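Section 3: Getting your rental ready for the check-in visit

I wrote this part after helping Gifty Abugri move out of her place in Astthorpe, so it follows the order we did things in. You'll need your Karerent login and the move-in form. Set aside about 2 hours.

1. Log in and open the page called My Visit. If it shows the wrong unit number, stop and call the office before you fill in anything.

2. Do the floors first. I know everyone says top to bottom, but the floor page is the longest one and it times out on you!

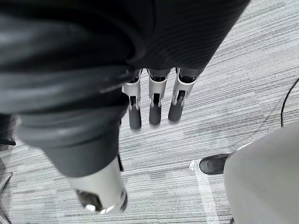
Over the carpet.

3. Pick a floor type for each room. Carpet tiles go under Carpet, and so do loose rugs if they came with the place (hers did, so that took a while).

4. Type in any stains or worn spots. Keep it short - the box only takes 36 characters, and it cuts you off without a warning.

Note: Old marks that are already on your move-in form don't need to go in again.

5. Now the trash. Put a fresh liner in every can and tick the box for each room. 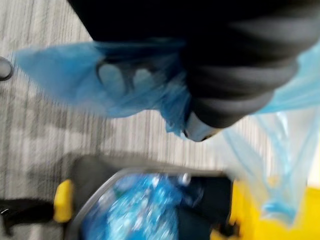
6. Take the full bags down to the bins yourself. Kobina Quansah left his in the hallway last May and got charged 53 dollars, and he's still mad at me for not telling him.

Caution: Paint, batteries and light bulbs can't go in the regular bins. Ask the office where to bring them.

7. Press Save Draft, then go back and read it all over.
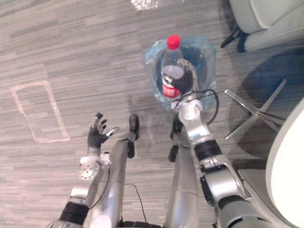 8. When you're happy with it, press Send. You can't change anything after that, so I always wait until the next morning - I catch something dumb every time.

If the Send button stays gray, go to Section 4.

Last updated 4/4/20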